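Home | News | Reports | Tackle | Waters | Contact

Saengthong drops its long rods to make room for new river range

Tackle maker Saengthong is to stop making its four longest coarse rods at the end of the season and will put the bench space into a new set of short river rods, the firm said in a notice to shops. The new range is called Jemska and will be sold in two lengths to begin with. Shops have been told to expect the first rods before the end of July.

The four rods being dropped have been in the catalogue for many years but have sold slowly. Saengthong said it made 495 of them last year, against 2,574 of its shorter float and feeder rods. The long blanks take up the same room on the winding bench as the short ones and need longer to dry, and the firm said it could no longer justify the space. Spare top sections for the old rods will be kept in stock for as long as the remaining blanks last. After that, owners will have to send the broken section in and have it matched by hand, at a higher charge.
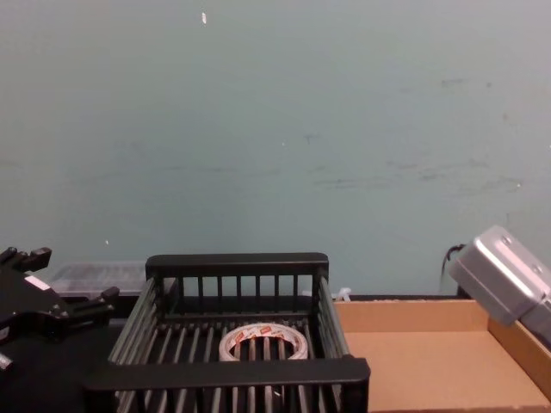 Page last changed: 24/07/2008

The Jemska rods are meant for small and middling rivers where trees and high banks make a long rod awkward. Both are three-piece, with a slim cork handle and a sliding reel seat. The lighter of the pair is for float fishing with fine lines. The heavier one comes with a spare quiver tip and should handle a small feeder or a light leger in a steady flow. Neither is aimed at barbel or carp, and the guarantee will not cover rods broken on heavy lines.

Blanks will be rolled at the firm's works in Evmont, with the fittings put on and the whippings done in the same building. Saengthong had looked at buying the blanks in ready-made, and had samples sent over last winter, but it said too many of them came back with the spigots loose after a few weeks on the bank. It has taken on two extra rod builders for the whipping bench and expects to keep both of them on through the winter.

Prices have not been printed in the notice. Shops have been given a trade figure and asked not to pass it on until the rods arrive. The shop at Prukach, which has carried the Saengthong name longer than any other, says the lighter rod will cost a little more than the match rod it sits beside and the heavier one a little more again. It is taking names for the first batch but not deposits.

Anglers on the Prukach stretch have had some chance to see the rods already. Two were lent out during the first weeks of the river season and passed between members of the club there. Reports have been mixed. Most who used the float rod liked it, and said it picked up line quickly for its length and was no trouble under the alders. The feeder rod had a cooler welcome. Several members found the middle section stiff and said they had lost small roach and dace on the way to the net. Saengthong said it had since changed the taper of that section, and that rods going to shops would have the softer version. 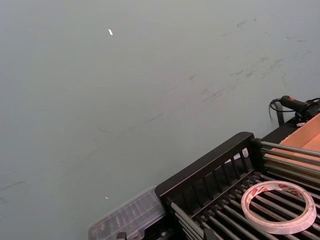 The firm also asked the club for its views on rod rings, and has made one change there as well. The trial rods had a small butt ring that tended to catch loops of line in the wind. It has been swapped for a larger one standing further off the blank. The tip ring stays as it was.

The loss of the long rods will be felt most on the canal at Evmont, where they are still used to fish across to the far bank without a pole. The Evmont club runs 1,014 yards of canal and has a regular weekday match for members who fish the old way. It has written to Saengthong asking for one of the four models to be kept, even if only as a special order. The firm has replied that it will look at this again once the Jemska orders are out of the way, but has promised nothing. In the meantime the club has asked members who no longer use their long rods to offer them on the clubhouse noticeboard before selling them elsewhere.

Shops still holding long rods have been told they can send them back for credit or sell them at whatever price they like. The Prukach shop has a few left, mostly the second longest, and has marked them down. Buyers should check that the bag and both stoppers are with the rod — the bags have not been made for two years and there are no more at the works.

Rods bought new from a shop will carry the full guarantee, whatever the model. For the discontinued rods it will run from the date on the receipt, as before. Rods bought second-hand are not covered, though the works will still quote for repairs.

Saengthong has made no other changes to its list for this season. Reel bags, rests and landing net handles stay as they are, and the two trout rods will go on being built to order. The waiting time for those is longer than usual while the Jemska rods are being finished, and anyone wanting one for the back end of the trout season is advised to order now. A third Jemska rod, shorter again and meant for very small streams, has been drawn up. No decision on whether to build it will be taken until the first two have been through a winter.

Shared 2 times | 0 comments

Contact us | Copyright 2008 | Back to top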